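How to Clean White Sneakers by Hand

White shoes go gray slowly, and most people only notice when they put them next to a new pair. A full cleaning needs very little gear and can be done at the kitchen sink. Plan on 17 minutes of work, plus a night for drying.

What you need

A soft brush, an old toothbrush, two cloths, dish soap, baking soda and a bowl of lukewarm water. Skip bleach. It can turn white uppers yellow, and it weakens the stitching.

Step 1. Take out the laces and insoles. Put the laces in a cup of warm soapy water and leave them there while you do the rest. Insoles get wiped down and stood up to dry on their own.

Step 2. Knock the soles together outside, then brush off dry dirt with the soft brush. Wet mud smears – let it dry first.

Step 3. Mix a small squirt of dish soap into the bowl. Dip the cloth, wring it out well and wipe the upper in small circles. Smooth leather and coated uppers need very little water. Canvas can take more.
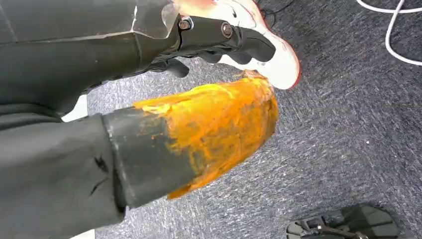

Bernadette Ruiz-Ortega wrote in to say that she does the soles before the uppers, as the gray water from scrubbing always runs up onto the part she has just wiped. That order works fine, and if your soles are very dirty I would do it her way.

Step 4. For the soles, stir baking soda and a little water into a paste. Work it along the edge with the toothbrush, leave it for a few minutes and wipe it off. Go lightly over any colored trim and try a small spot first.

Step 5. Wipe everything again with the second cloth and clean water. Soap left behind picks up dirt fast.

Step 6. Stuff the shoes with plain white paper. Newsprint can leave ink on a pale lining. Dry them at room temperature, away from heaters and direct sun, and change the paper once if it feels damp. Rinse the laces, hang them up, and put them back in the next day.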